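Norketti Countertop Water Filter: Owner's Guide
Section 4. Choosing a Spot and First Setup

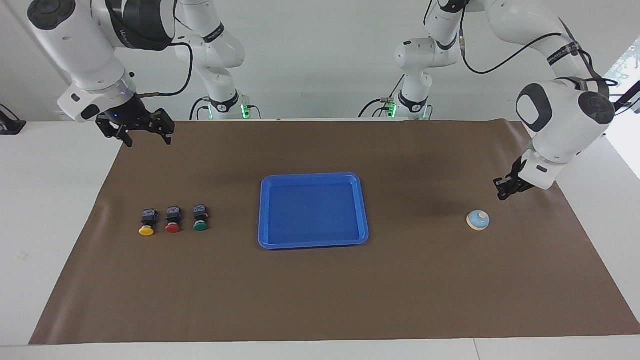 Fig. 4-1. Brown mat laid over a white work surface, with an empty blue tray near the middle.

The box says this filter is ready in minutes. Plan on most of an evening. The flushing alone takes longer than the box allows for, and skipping it is the most common reason people write to us about gray water.

Before you start

You need the filter housing, one cartridge, the diverter valve, the two hoses, and the bag of washers. You also need a towel and a bucket, which are not supplied. If your faucet has a pull-out spray head, stop now. The diverter will not fit it, whatever the store told you, and the adapters sold online for this purpose tend to leak.

4.1 Pick the spot

1. Choose a flat surface within reach of the faucet. The hoses should hang in a loose curve with no kinks.
2. Lay a mat or towel under the work area. Some water will get out during setup.
3. Keep the housing out of direct sun. Algae can grow in the clear bowl, and the "light-resistant" plastic only slows it down.
4. Leave a hand's width of space above the cap so you can get the wrench on it later.

Note: A shallow tray under the housing is a good idea for the first week. A slow drip is easy to miss on a dark counter and easy to see in a tray.

4.2 Fit the diverter

1. Unscrew the aerator from the faucet by hand. If it is stuck, wrap it in a cloth before using pliers.
2. Take out the old washer. Look up inside the threads and make sure it came out, as two washers stacked together will not seal.
3. Try the bare diverter on the faucet. If it does not thread on, use one of the adapters in the washer bag.
4. Tighten by hand, then give it a quarter turn more. Stop there.

CAUTION: Do not use thread tape on the plastic adapters. It feels like a better seal, and then the adapter cracks.

4.3 Load the cartridge

1. Wash your hands. Peel off the wrapper and both end caps.
2. Set the cartridge in the bowl with the arrow pointing up.
3. Check that the O-ring sits flat in its groove all the way around.
4. Screw the cap on until it stops.

Earlier copies of this guide said to grease the O-ring with cooking oil. Please don't. Oil swells the rubber. Use the small packet of silicone grease, or plain water if the packet is missing.

4.4 Flush

1. Turn on the cold water slowly and pull the diverter knob.
2. Run the filter into the bucket for 3 full minutes. Black specks are carbon dust.
3. Shut the water off and wait 2 minutes.
4. Repeat until the water runs clear, then once more.

WARNING: Never run hot water through the cartridge. It can release what the carbon has trapped, and it voids the warranty.

4.5 Check for leaks

Dry everything with the towel, turn the water on, and leave it for ten minutes. Feel under each joint with a dry finger. If the cap drips, unscrew it and reseat the O-ring before you reach for the wrench — more force rarely fixes it.

About cartridge life

The label gives 2,000 liters. Treat that as a best case with clean city water and a patient user. If you have old pipes or a well, expect less. We have also heard from owners who run one cartridge for a year because the water "still tastes fine." Taste will tell you something about chlorine and nothing about lead. Write the start month on the cap and change the cartridge every 4 months, or sooner if the flow slows down.

Cartridges from other makers, including the Zusa and Cevard types, may fit the bowl. We have not tested them and cannot say what they remove.

Continue to Section 5, Cleaning the Bowl.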